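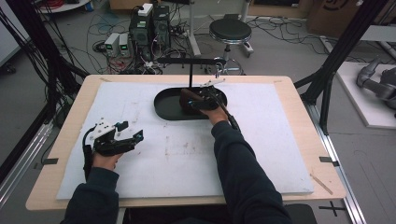 Ask Savita Garg whether a machine can do the dishes yet and she will tell you it depends on how fond you are of your dishes. She has put the question to herself most mornings since she came to Pranari, where she has sat through 427 sessions of wiping, sorting and lifting, and she says she still wouldn't hand over her mother's teapot.

6 min read

Home Features Work Gadgets Subscribe

I went to see her on a Wednesday, half hoping (I'll admit it, I have three kids and a sink) to be told that help was on the way. And it is, sort of! Picking one thing up out of a tray, with the tray where it was yesterday, is coming along nicely. A person does the chore with a gripper in each hand, over and over, and the machine learns from all that patient handling. Garg wants 1,251 good tries at a chore before she'll trust what comes out of it.

The trouble starts when you move the tray. Over at Estalgate, a packing shop that has been trying out an arm on its slow line, the arm will fill boxes happily until somebody turns a carton sideways, and then a person has to walk over and turn it back. They keep the arm anyway, since it doesn't mind the dull end of the shift.

My own kitchen, I'm sorry to say, is nothing but cartons turned sideways. Garg thinks folding towels will come first, then loading the top rack, and pans a good while later. I went home and did the pans.

Share 300 Comments 957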